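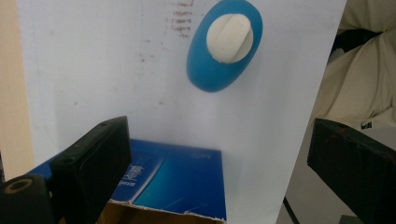
2020-08-12, Jullcombe, bench 2

Hand gripper, width reading jumps. Continued from Monday.

State of the problem this morning: the replay on the Plusetti arm closes too early on some episodes and too late on others. With the blue bottle it closes on air, lifts nothing and continues the path as if it is carrying. With the box it presses too much, and the arm went to protective stop. No damage to the arm. The box has a dent in one side.

My first idea on Monday was the time offset between video and width signal. I checked it again today before I touched anything. I clapped the fingers together ten times in front of the camera and compared the contact in the video with the minimum in the signal. The offset is constant and inside one video picture. So timing is good, and I lost one day on it. I write it down so that we do not check it a third time.

Second idea, the calibration file. The Skeria recorder loads the file at start and not again. The file on the laptop was the correct one, the checksum agrees with the copy on the server.

Third test was the simple one and it should have been first. I closed the fingers by hand, wrote down the reading, opened to the stop, wrote down the reading, and repeated. Slow movement: closed reading returns always to the same value. Fast movement, with the trigger released suddenly so that the spring throws the fingers open: after some repeats the closed reading was 2 mm higher. It stayed there. A few more fast openings and it went higher again. After a fast closing against a hard part it came partly back.

So the encoder is not noisy. The magnet holder is turning on its shaft at every hard stop. When I took the cover off I could move the holder with my fingernail. The set screw was in its place but not tight, and I found no thread lock on it. The assembly sheet from Tamura asks for thread lock at this position. I have signed this sheet in the build, so this one is my mistake.

Why we did not see it earlier: the recorder makes its own zero at the start of each session, when the fingers are closed. Inside a short session the error is small. In the last weeks we made the sessions longer to save set-up time, and the slip had more time to add up. The check on the screen shows only if the signal is present. It does not show if it is true.

Which data is affected

The log has 2141 episodes in total with this tool. Sotiris wrote a small script which takes the lowest width in each episode and plots it in the order of recording. Up to episode 1540 the line is flat. After this it goes up in steps and drops to zero again at every new session, like a saw. Very clear picture, I printed it and put it in the folder.

Decision for now: everything after 1540 gets the flag "width suspect" and stays out of the training set. We do not delete. The poses are not touched by this fault and somebody may want them. Sotiris thinks that we can correct the width when the fingers close on an object of known size. I agree for the box, less for the bottle, it gives way when pressed.

The safety part

I want to separate this from the data part, as it could have been worse. The replay program took the recorded width as the command and had no upper limit for the closing force. The protective stop of the arm is set for the arm, and it reacted late. At the time I was standing at the table with one hand on the paper to keep it flat, which I should not do during a replay. The fingers did not come near to my hand. Still, the sheet of paper must be fixed with tape before the run, and then no hands in the area.

Changes done today:

Force limit in the replay program set to 200 in the units of the gripper driver. Tested with a piece of foam, the fingers stop and the program waits.

If the fingers close further than the object allows in the setup file, the run ends and the arm stays where it is. Before, it continued the path.

Enable button must be held in the hand during all replays, also for the "only quick" ones.

Repair

Holder removed, shaft and bore cleaned with alcohol. I made a small flat on the shaft with the file, so the screw has something to sit on. New set screw, thread lock, tightened, left alone over lunch. Black line with paint marker over holder and shaft — if the line breaks, we see it with the cover open. I also looked at the finger screws and they were all tight.

After lunch I put the tool back over the paper and repeated the open and close test, slow first and then fast.
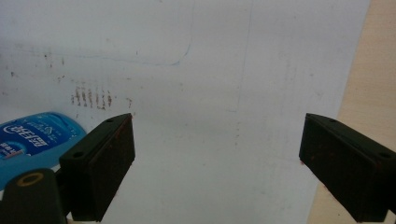 Fingers open over the paper, between closing cycles. Blue bottle at left.

Result after repair: closed reading returns to the same value after slow cycles and after fast cycles. I also did the series with the hard part between the fingers, which moved the reading before. No change now. I opened the cover after the test and the paint line is in one piece.

I am not yet fully satisfied. The end stop of the finger carriage is metal on metal, and the shock goes directly to the shaft. Thread lock will hold it for some time, but I would prefer a rubber pad at the stop. The pad takes away a little of the opening width. Must ask if this is allowed for the larger parts.

Open points

Zero check also at the END of every session, and the recorder writes both values in the header. If they differ, the session gets the flag by itself. Sotiris makes the change in the recorder.

Second tool: same build, same week, same person. I have not opened it. Please do not record with it until the screw is checked. There is a tape on the handle with my initials.

Write to Tamura and ask if the newer holder has a clamp in place of the set screw.

Repeat the bottle and the box episodes, the bottle lying on its side as well. Short sessions only until the end check works.

Replay on the arm again only after the new episodes are in. I would like to have this finished before the September visit, but the second tool comes first.

Tool one is back in the drawer with the cover closed. Old set screw is in the small bag in the folder, next to the plot.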